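Droltach stone workshop, Dusham: progress report to the Courtois fund
Period covered: spring to August
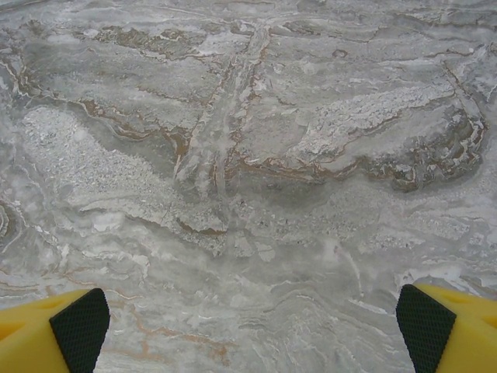
The gripper over a veined marble top, jaws open.

We are very pleased with how the summer has gone! When we last wrote, the handling arm had only been used for practice. It now works every morning from the start of the shift until the tea break, fetching and setting down sample pieces, edge trims and small offcuts at the finishing bench. The bench team named the project Flullis in the spring and the name has stuck.

By the end of August the arm had made 2173 moves on the bench, all logged with the type of stone and the result. Polished marble was the hard part. Strong veining confused the software, which kept taking a brown line for the edge of a piece, and the team spent much of June teaching it the difference. They did this themselves, in short sessions at the bench, and they are rightly proud of it.

The black textured pads on the fingers have done well on smooth faces. We check them at the start of each shift and wipe off any slurry before work begins.

What has changed for people here is mostly the lifting. Finishers used to stop polishing to fetch and turn small pieces all day long. Now they can stay with one job for a good stretch, and several have said their wrists feel better by the afternoon. Two of the 15 staff have trained as arm leads, with a pay rise to match, and a second pair will start in the autumn. No hours have been cut and no posts have gone - we promised this at the outset and it still stands.

Some things are behind. The arm is slow with thin strips, and the bench has to be cleared more often than we planned, which annoys everyone by mid-morning. The night trial has been put back until the new lighting is in. We have also asked for a quieter compressor, as the present one makes it hard to talk across the bench.

Spending is within the grant. The training line is slightly over and the spare parts line is under, and we would like your agreement to move the difference across. A revised budget sheet comes with this report.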